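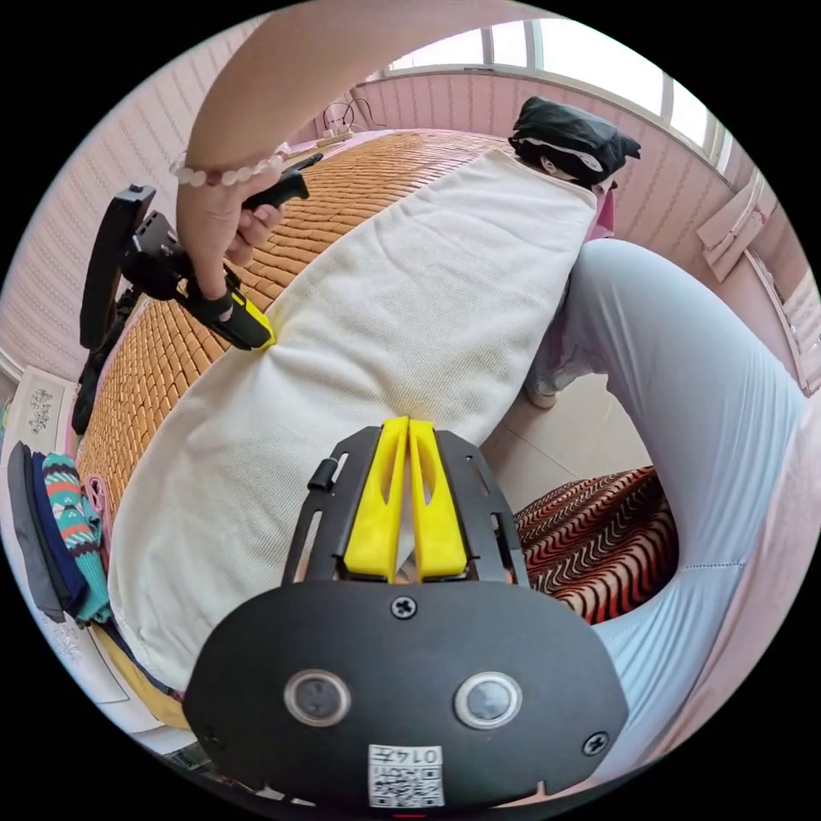
Warehouse Equipment Service Technician, Stultdale

Yimer Material Handling invites applications for a full-time Service Technician at its Stultdale branch. The branch maintains pallet trucks, dock levelers and conveyor systems for customers in Stultdale, Resville and the Delley industrial district.

The technician will carry out scheduled inspections, diagnose electrical and hydraulic faults, and complete service records for each visit. Applicants must have at least two years of experience in equipment repair and a valid driver's license. Forklift certification is preferred and may be obtained during the first six months of employment.

The position reports to Ayten Karabulut, Service Manager. Paid leave begins at 10 days per year. Applicants must be 18 or older.

Please send a resume and two work references to Deisy Rivadeneyra, Human Resources, at the Stultdale office. Applications will be accepted through the end of August.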